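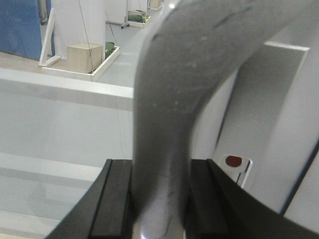 Tuesday, started 9:40

In-hand pose estimate, wrist camera only

Goal for the day: get the held-object tracker to keep a pose on the bent gray piece through a full carry, with no help from the overhead view. The planner needs to know how far the arch sticks out past the fingers. Last week it was using the grasp pose from the pick and assuming nothing moved, and that is a bad assumption with a round stem between two hard fingers. The piece can roll.

First thing, pulled the new Tukent build and reran the old bags. Same numbers as Friday's notes, good, so nothing in the merge changed behavior. Then switched the tracker over to the branch with the finger mask.

The finger mask

I love this thing already. The fingers are always in the same place in the wrist view for a given gripper width, so there is no reason to make the segmenter learn them every time. I render both fingers from the CAD at the current width reading, dilate the result a few pixels, and subtract it before anything else runs. The old version kept pulling the dark inner ridges into the object mask wherever they met the stem, and then the fit would tilt toward whichever finger got included. With the mask subtracted the tilt is gone. Gone! One small render and the worst error on the list drops off.

Watch out for: the width reading lags when the gripper is still closing. If you call the tracker before the close action returns, the mask is drawn too wide and leaves a sliver of finger on both sides. I put a check in the node so it refuses to start until the width has settled. It logs a warning and waits. Please don't remove the wait to make the demo faster.

Segmentation

Gray piece in front of a white panel with light gray faces. Not a generous contrast. I expected the outline on the right side of the arch to be mush, and the color channel alone is pretty mush there, yes. The edge channel saves it. The background that close to the camera is soft and the arch is sharp enough that a plain gradient threshold finds it.

The stem is the opposite problem. Just above the grip the surface is brighter and more metallic than the arch, with a highlight near the bottom, and the segmenter wants to call it a second object. So I get two blobs: dull gray arch, shiny stem. Tried three things:

a) Lower the merge threshold. Joins the blobs, also joins the arch to the panel behind it. No.

b) Clip the highlights before segmenting. Helps on most frames and costs nothing, keeping it in.

c) Grow the mask from a seed between the fingers. The part is in the grip, so we know where it starts. Seed just above the fingertips, flood upward, let the edge channel stop it. Works beautifully. This is the one.

With (b) and (c) together, plus the finger mask, I get one blob on nearly all of the morning's bags. The leftover bad frames are during fast wrist rotations and look like blur to me.

The fit

The top right of the arch leaves the view in this grasp. The old fit treated the image border as a real contour, so it thought the arch ended there in a nice flat cut, and it scaled the model down to match. That explains a lot of the mystery shrinkage in the July plots! I now drop every contour point near the border before matching and use the visible points only. The curve is distinctive enough that there's plenty left to lock on to.

Particle filter settings I ended on:

particles: 2000
resample when effective count falls under half
roll noise: high (roll about the stem is the thing we care about)
slide noise along the stem: low
scale: fixed to the model, never estimated again
update time: 14 ms

That update time is with the render on the GPU. It fits inside the control cycle with room left over, so the estimate can feed the planner live, and this is the part I am really excited about. I had planned on stopping the arm for a look before each placement.

I tried fewer particles as well. Fine while the wrist is still, loses the roll when the wrist turns and the arch crosses from the white panel onto the open floor behind. Leave it where it is.

11:50 - clutter question from Detidside

They asked whether the stuff on the floor in the background will upset it. The trays with the green material in them were my worry too, and the cables hanging in front of the pillar, as they are thin and dark and make strong edges. The seed growth takes care of it: nothing back there connects to the grip. One frame in the Baluyot bag had a cable line up exactly with the outside of the arch and the mask ran along it a short way. The filter ignored it and the next frame was clean. I saved that frame in the regression set under cable_leak.

For the blue panel in the back, no trouble at all. Blue is a gift. I'd happily have it behind everything.

Afternoon, planner side

Hooked the live pose into the carry planner. The collision shape is no longer a fat box around the whole gripper, it's now a chain of capsules that follows the curve and turns with the roll estimate. First run in sim, the arm took a much tighter route past the white structure and I actually cheered. The old box would have forced it to back out and go over the top.

Padding on the capsules is tied to the roll uncertainty. When the filter is confident they shrink, when it isn't they swell. On a total loss the planner falls back to the old box and slows down. Tested the fallback by feeding it blank images and it switched on the next cycle, as it should.

Ran 2000 random carry queries overnight-style in sim during lunch. Failures: 3, and they all share one start pose with the wrist folded back on itself, so I suspect the joint limit margin and not the new shape. Will look.

Not done

Hardware carry with live pose. Sim only so far, apart from the bags.

Depth. The wrist camera gives us color only in this setup, so the distance along the view axis comes entirely from the model size. Okay for this part, will be wrong for anything we don't have a model of.

The short dark mark near the top of the arch might be a nice texture cue for roll, when it's in view. Try adding it as a single feature point. Don't rely on it, other copies of the part may not have one.

Gindham wants the tracker node as a package by itself. Config is still hard-coded in two places, clean up first.

Branch is pushed. Run the bag tests before you touch the seed location, it's in gripper coordinates and the sign on x is flipped from what you'd expect.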